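Cookies: we use cookies to remember your settings. Accept / Manage
Threads > Robotics > Pilar Gaete > Hand-held grippers, pad comparison

1/ Trying out two sets of finger pads on the hand-held gripper this month. Set one is the smooth Rostel pad. Set two is the ribbed one from Lencho, in magenta. Same fingers, same mounting plates, same camera.

2/ Both sets did the bench work first: 600 grasps each on blocks, cups and tubes. Smooth won on the cups. Ribbed won on anything with an edge you could hook. Neither told me much about thin flat things.

3/ So the next round is in a bookshop. Round tables, chairs, a lot of shelves at the back. It is a much busier background than our bench, and I want to see what the tracker makes of it.
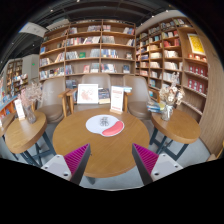

Ribbed pads, fingers open, printed sheet on the table.

4/ Flat paper is the awkward one. The tips have to come in low and the angle matters more than the pad does. With the smooth pads I ended up sliding the sheet to the table edge and pinching it there. I'll use the same method for the ribbed set so the comparison is fair.

5/ Someone asked about the lens. It's a very wide one. You get both fingers, the table and the ceiling lights in one view, and the tables at the sides come out stretched. We correct for that later in Troltatora.

6/ I did try a narrower lens in January. Sharper on the object, but it lost track of position whenever I leaned in close. Went back to the wide one after 46 recordings.

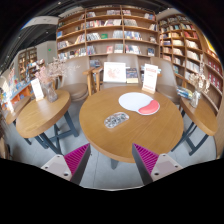
Allis Handling Group, Grippers and Sensing

7/ Next object is a mouse pad with a wrist rest. Harder than it sounds. The wrist rest is glossy and curved and the rest of the pad is flat, so you have to decide which part to go for. I'm recording both choices separately.

8/ There's a small oval item on the table with it, lying diagonally, with a busy grey, black and white pattern. I like having something patterned next to something plain. The tracker tends to cope better.

9/ Plan is 45 recordings per pad set, per object. Fingers start open in front of the near edge of the table every time. If I start anywhere else I throw the recording out.

10/ Two notes on the ribbed pads so far. They pick up dust from the bench and need a wipe. They also add a little thickness, so the closed position has to be set again after you swap. It takes me 8 minutes with a hex key.

11/ Numbers for the paper and the mouse pad will go in this thread when both sets are done. If you've used the Lencho pads on card or thin plastic, I'd like to hear how they wore.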